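# About Jusbridge

Jusbridge is a small yard on the Lurton side of the harbor. We repair, refit and look after sailboats and small motorboats, and we teach people to do as much of that work as they want to do themselves. Most of the boats we see are between 20 and 40 feet, and most of them are older than their owners' cars by a good margin.

The yard was started by Tetsuya Matsuda and Mitsuko Mizuno. Tetsuya had worked as a shipwright in Jostby, mostly on planked hulls, and Mitsuko had been rigging boats for charter companies up and down the coast. They took over the lease on a single shed with a dirt floor and a slipway that could only be used at the top of the tide. The slipway has been rebuilt since. The floor is concrete now, and there are two more sheds.

## What we do

Our work falls into hulls, rigs and systems, and each has its own shed.

**Hulls.** We replace planks, frames, keel bolts and deck beams. We do fiberglass repair, osmosis treatment, and deck core replacement. If your deck feels soft near the chainplates, call us before the fall rain and not after. We paint and varnish under cover from October to April, and outdoors when the weather allows. Spray jobs are done by booking only, because the tent takes a full day to set up.

**Rigs.** Mitsuko runs the rigging shed. We make up standing rigging in wire up to 9 mm and send anything heavier out. We splice, re-step masts, and inspect rigs aloft or on trestles. An inspection on trestles costs less and finds more, so if the mast is coming down anyway, ask for it then.

**Systems.** Haruto Hosoda handles engines, wiring, plumbing and gas. He works on most small marine diesels and will tell you early if yours is not worth the parts. We don't service gasoline outboards over 20 hp. There is a good shop for those across the bridge, and we can give you the number.

We do not build new boats. We did once, a 22-foot daysailer named Oda, and she is still on the mooring nearest the office. She took more than 13 months of evenings and is used for our sailing trials and for teaching. People ask if she is for sale. She isn't.

## Who works here

**Tetsuya Matsuda** is in charge of the hull shed and does nearly all of our surveys. He prefers to survey a boat with the owner present.

**Mitsuko Mizuno** runs rigging and keeps the haul-out calendar. If you need a date for the slipway, she is the person to write to.

**Haruto Hosoda** joined from a fishing fleet, where he was an engineer for nine years. He is usually in a bilge and slow to answer the phone. Leave a message.

**Rin Chiba** teaches the owner courses and looks after finishes, upholstery and canvas. She trained as a furniture finisher and came to boats afterward.

**Ryota Miyazaki** finished his apprenticeship with us in June and has stayed on in the hull shed. He also looks after the timber store, so ask him about offcuts.

In the busy months we take on extra hands for sanding and antifouling. They are paid by the hour and work under one of the people above.

## How we charge

We quote a fixed price where we can see the whole job. Where we can't, as with most rot, we quote for opening it up first. You then get a written list with photos and a second price, and you can stop there if you like. We don't start the second part without a yes in writing.

Yard storage is charged by length overall, including bowsprits and pushpits. Boats left more than one season without contact are moved to the back row, where access to power is limited.

Owners may work on their own boats in the yard. Outside contractors may too, if they show us insurance and use our dust extraction for anything with copper in it. Please do not sand antifouling dry.

## Courses

We run short courses over the winter, in the loft over the rigging shed. Groups are small because the loft is. The regular ones are:

- Varnish and oil finishes
- Splicing three-strand and braid
- Basic 12-volt wiring
- Diesel care for people who have never opened an engine box
- Cushions, covers and light canvas work

You don't need to own a boat. Tools and materials are included except on the canvas course, where you bring your own fabric. Rin sends out a list beforehand with the weights that our machines will take.
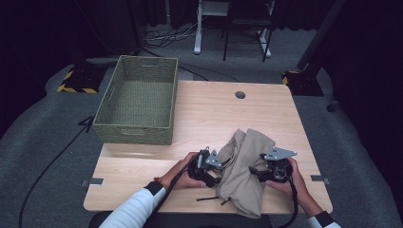

*Tan cloth on the worktable.*

Beginners should take splicing or varnish first. The wiring course moves faster and assumes you can already strip and crimp a wire.

## Finding us

From the Lurton road, turn down at the old ice house and follow the lane to the water. The gate is on the left after the second bend. Trucks with boats on should call ahead, as the lane is narrow and we like to have someone at the bend. By water, the approach is well marked but dries on the east side. Stay close to the green posts and tie up on the outer pontoon. There are 2 visitor berths, both with water, one with power.

The office is open in the mornings. In the afternoons we are in the sheds, and you are welcome to walk in and find one of us. Please keep dogs on a lead near the slipway.

Page last updated July 2020.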